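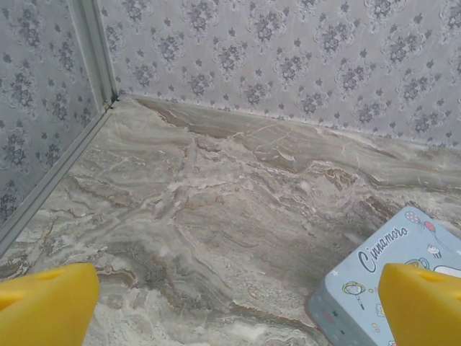 The corner, marble and bouquets together.

From: Kane Henare
To: Dultcombe House & Home list
Date: Wednesday, January 4, 2023
Subject: Re: [dultcombe-home] Wallpaper vs. floor, please advise

Gaétan Beaulieu wrote:

> Kane, you said before the holidays that you'd finished the back room
> and would report. I am standing in my own hallway with a roll of
> stone-pattern sheet in one hand and my wife's wallpaper samples in
> the other, and they do not like each other. The floor has swirls. All
> of her papers have flowers. Her favorite is called Muslow and has
> little bouquets going up it on the diagonal. Can you have both, or
> does it look like a bank lobby that somebody's aunt moved into?
>
> Also, did you do the floor first or the walls first? My brother-in-law
> says walls. I would like him to be wrong.
>
> Gaétan

Gaétan, the aunt has moved into the bank and they seem to be getting along.

Photo is at the top. I was against the flowers. I had in mind something plain, in a color I could touch up from a can, and I was outvoted 2 to 1 in a household of three. So we have bouquets on a pale lavender-grey ground, with the flowers in slate and a sort of tired violet, on both walls of that corner. The floor is the marble pattern with the wavy bands, grey and off-white and some brown. It has a bit of a shine to it. I don't think it would fool a geologist, but very few of them come to the house.

Why it works, as far as I can tell: the greys are close. I had a scrap of the floor sheet leaning against a strip of the paper for most of August and kept walking past it hoping to be offended, and I never was. The brown worried me more than the swirls did. There's no brown anywhere in the paper, and for a week I was sure that would be the end of it. It does warm the place up, though, and I've been told to stop bringing it up at dinner.

If your sheet is one of the Prerier ones, look at the whole width before you cut. Mine has cloudy white patches in it, and one of them is a good deal brighter than the rest. On the roll I never noticed. On the floor it looks as if I spilled something and then lost interest. A rug would cover it. We don't own a rug. Turn the sheet around on the bare floor a couple of times and decide which end you want to look at from the door.

The streaks run diagonally in mine, and so do the rows of bouquets. I'd love to claim that was planned.

On the order of things, I'm sorry to say your brother-in-law and I agree. Walls first. Paste drips, and so do I. Paper down to just past where the floor will come, let it alone overnight, then bring the sheet up to the wall and trim it in place with a new blade. I went through most of a pack of blades and regret none of them.

Matching the paper in the corner is where I lost a Saturday. No corner in this house is square, so don't try to wrap a full width around it. Cut it narrow, turn a little onto the second wall, then hang the next piece to a plumb line and match the flowers as well as you can at eye level. Down by the floor you can let them go. I did, and so far my mother-in-law is the only person who has crouched.

Money: the paper and the sheet together came to 405 dollars, paste included, bought at Oei on the way out of town. They quoted me 932 to send a man to do it. I thought of that man fondly a number of times.

I have most of a roll of the paper left over. If Muslow turns out to be the same one, and from your description it might be, it's yours before you buy any. Bring a strip of your floor over and we'll lean it against something.

Kane

P.S. Whoever has the long straightedge that goes around this list, I'd like it next. I did mine with a shelf.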